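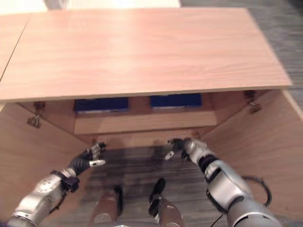
図1 扉のない木製キャビネットの前に立つロボット。両手を開口部に向けている。奥の棚に紺色の箱が二つある。

3. 共用工房での製作と動作確認

本課題では、家具の中の物を両手で取り出す動作を、共用工房「Lodhi」で10月に試した。制御プログラムはGornoraと名付け、班で一から書いた。

キャビネットは扉を付けずに使った。扉の開閉は次の課題に回し、今回は腕を開口部に入れて両手を向かい合わせる姿勢までを対象とした。

最初の版では、天板の前端を障害物として登録しておらず、右肘を上げすぎる軌道が出た。天板と側板を直方体で登録し直し、手先が天板より低い位置を通るように経由点を足した。経由点は13点になった。

試行は133回行い、うち128回で目標の姿勢に到達した。残りの5回は側板の手前で停止した。停止時の記録を見ると、いずれも足の位置が開始時からずれていた。床がカーペットなので、足裏の滑りと沈み込みの両方を疑っているが、切り分けはできていない。

記録ファイルは1052行ある。班の共有フォルダ「Drerness」に置いた。

次は箱の把持に進む。棚が奥にあるため、上体の前傾も必要になる見込みである。

ホーム｜報告書一覧｜工房利用案内｜お問い合わせ
当サイトではCookieを使用しています。 同意する
© Ornville 学生製作報告　ページの先頭へ戻る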